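I'd been limping along with the same pair of blackout curtains since we moved in, and by October I was sick of them. They trapped dust, the lining had started to flake, and every time the radiator came on they puffed out like a sail. So when my sister-in-law Thảo Quách told me she'd put Rurmont roller blinds in her whole upstairs and would I please stop complaining, I gave in and ordered two for the back room.

Ordering was easy enough. You type in the width and the drop, pick a fabric (I went for the plain white, the Tivedine one, which lets a bit of daylight through) and they cut it to size. One thing to watch: the site asks if you're measuring the recess or the blind itself, and the button is tiny. I got it wrong the first time and had to call. Fadime Saraç on the help line fixed it before anything was cut and didn't make me feel like an idiot, so points for that!

They took 8 days to arrive. The tubes were well packed, end caps taped on, brackets in a little bag with the screws. The screws are junk, sorry. Soft heads, and I stripped two of them before I gave up and used my own. If you have a decent box of screws in the garage, start there and save yourself the swearing.

Hiếu came over to hold the other end while I marked the holes. The brackets go on fine if your frame is straight, and mine isn't, so we ended up packing one side with a folded bit of cereal box. Not elegant, but it's been level ever since. The blind clicks in with a spring pin that you push with your thumb, and I'd put aside a good hour for the pair if you've never done it before.

Now, the cord. The chain version costs more and I cheaped out and got the pull cord with the spring. When it behaves it's lovely, you give a short tug and up it goes. When it doesn't, it stops wherever it feels like stopping, and you stand there tugging like you're trying to start a lawnmower. Lâm Hoàng has the Griva ones at his place and says his do the same, so maybe that's just springs. You do get the hang of it after a while. Slow pull down, tiny tug, let go gently.
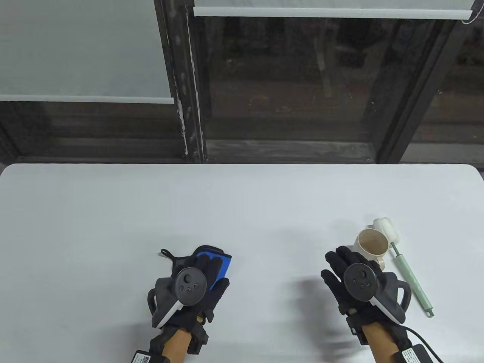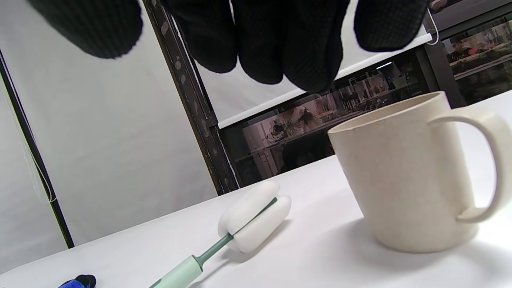
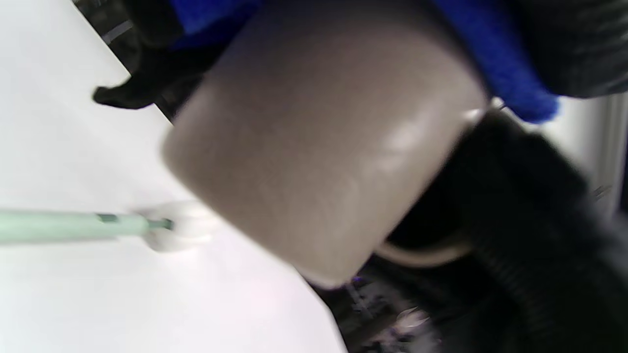
The fabric has held up better than I thought it would. I wipe it with a damp cloth and a drop of dish soap, and coffee came off with no mark at all. The edges haven't curled. What I don't love is the gap down each side, more than half an inch on mine, and early in the morning you get a bright stripe down the wall. In a bedroom that would drive me nuts. For a room where you eat and work and leave your stuff lying around, who cares.

Price wise they sit between the cheap ones from the hardware store and the fancy Nghiêm range that Tài Thân keeps trying to talk me into. I think that's fair. Would I buy them again? Yes, with the chain next time, and my own screws. 4 stars from me, and it would have been 5 if the cord could make up its mind.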